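Prunditex、手持ちグリッパーの動作収録キット「Prinero」を9月から貸し出し　収録代行も同時に受け付け

ロボット学習向けの計測機器を手がけるPrunditexは、人が両手に持って使うグリッパー型の動作収録キット「Prinero」の貸し出しを9月に始める。同じ機材を使って同社の作業者がデータを集める収録代行サービスも、同時に受け付ける。これまでは共同研究先に限って提供していたもので、一般の企業や大学が契約できるようになるのは初めてとなる。

Prineroは、ロボットアームを用意せずに物をつかむ、運ぶ、置くといった動作を記録するための機材である。作業者は左右の手にグリッパーを持ち、対象物の前で普段に近い動きで作業する。記録されるのは映像、グリッパーの位置と向き、指の開き幅で、収録後に時刻をそろえた形式に変換される。アームを遠隔操作して同じデータを取る方法に比べ、場所の準備が軽く済む点を同社は利点に挙げている。

基本セットはグリッパー2本と頭部用カメラ、収録用の端末、変換ソフトで構成する。グリッパーの指は工具なしで外せる。標準の指のほか、薄い物をつまむための細い指が付属し、セットはキャリーケースに収めて届けられる。

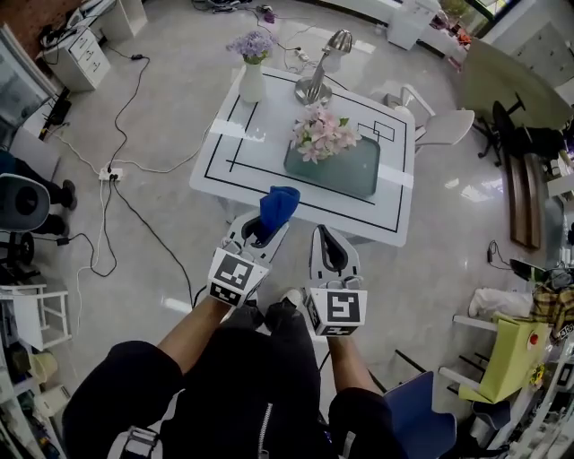 位置の推定には、カメラ映像とマーカーを併用する方式を採った。手元の動きが速いときや、背景に模様の少ない壁が続くときでも、左右の手の位置関係を見失いにくくする狙いがある。マーカーは白黒の四角い模様を付けた立方体で、左右のグリッパーでは模様が異なる。青い布を左の指先でつまみ、右を少し開いて持つような場面でも、どちらの手の動きかをソフト側で区別して記録できるという。模様の登録は端末の初期設定に含まれており、指を交換した場合も登録をやり直す必要はない。

同社が対象作業として想定しているのは、布製品の扱い、卓上の小物の整理、食器の片付け、箱詰めなどである。とくに布は形が定まらず、遠隔操作では力の加減が難しいため、手持ち型への問い合わせが多かったとしている。一方、ねじ締めのように強い回転力がかかる作業や、液体を注ぐ作業は推奨していない。グリッパー本体に防水機能はない。

収録代行は205種類の作業から選択

収録代行サービスでは、作業一覧に載った205種類から依頼者が必要なものを選ぶ。一覧は布、食器、文具、食品容器など対象物ごとに整理されており、片手作業と両手作業の区別も記されている。一覧にない作業は別途見積もりとなり、対象物の実物か図面を事前に送る必要がある。

最低契約量は200時間。標準的な内容であれば、発注内容の確定から4週間で最初のデータが届く。納品前には、マーカーの欠落、映像の途切れ、作業手順の誤りを確認し、基準を満たさない記録は除いて取り直す。取り直した分は契約時間に含めない。

収録は、物の配置や照明、背景を変えながら進める。専用のブースに統一せず、家具や棚のある部屋をそのまま使うのが基本方針である。

開発を担当するFiorella Guerra氏は次のように説明する。「均一な背景で集めたデータだけで学習させると、机の色が変わっただけで動作が崩れることがあります。窓からの光が入る部屋や、後ろで人が動いている部屋での記録も、割合を決めて入れるようにしています」

背景に人が入る場合は事前に同意を得たうえで収録し、依頼者の希望に応じて顔をぼかす処理を加える。処理済みの映像と未処理の映像の両方を受け取ることはできない。

手元のカメラには、グリッパー自身の先端とその先の空間が一緒に映る。指先と対象物の接触を近くからとらえるための配置だが、作業の合間に手を上げれば、れんがの壁や窓際の机といった部屋の奥まで画角に入る。こうした合間の映像は、初期設定では「非作業区間」として印が付き、学習用データから自動で外れる。残すかどうかは依頼者が指定できる。

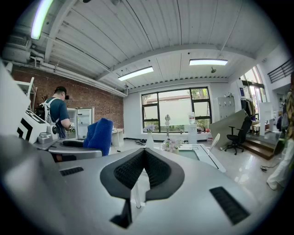
貸し出しは月単位、変換ソフトは追加料金なし

キットの貸し出しは月単位で、変換ソフトの利用料は貸し出し料金に含まれる。料金は台数と期間によって異なり、同社の窓口で見積もりを受け付ける。返却時に指先のパッドが摩耗していた場合、通常の使用によるものであれば費用は請求しない。本体の落下による破損は実費負担となる。

利用開始時には、オンラインで操作説明を行う。内容はグリッパーの握り方、端末の接続、マーカーの登録、記録の確認方法で、受講後に試験収録を送ると、担当者がデータの状態を確認して返答する。現場での説明を希望する場合は出張費が別にかかる。

データ形式は同社独自のもののほか、一般的な動画ファイルと表形式の数値データにも書き出せる。使用するロボットの手先形状がPrineroの指と異なる場合は、開き幅の換算表を自分で作るか、同社に作成を依頼する。

先行利用2社の声

先行利用したのは、物流機器のGrassoと、家事支援機器を開発するGrornenの2社である。

Grassoは箱詰め作業の収録にキットを借りた。担当部署によると、社内の作業者が集めた記録は200時間近くに達した。操作そのものにはすぐ慣れたものの、長く続けると手首に負担がかかり、途中から作業者の交代を早める運用に切り替えたという。また、積み上げた箱の陰にマーカーが隠れる区間があり、頭部カメラの向きを下げて対処した。

Grornenは布をたたむ動作を中心に、収録代行を利用した。納品データの説明書きが作業単位でそろっていた点は評価しつつ、同じたたみ方でも作業者による速さの差が大きく、学習前に選別が必要だったとしている。同社は次の依頼で、作業者ごとの識別番号をデータに加えるよう求めた。Prunditexはこの項目を、一般提供版では標準で付ける。

手首への負担については、グリップ部分の太さを選べる部品を用意する。提供時期は未定で、既に契約している利用者には無償で送付する予定。

貸し出しと収録代行の申し込みは、いずれもPrunditexのウェブサイトで受け付ける。貸し出しは在庫がなくなり次第、次の返却分からの案内となる。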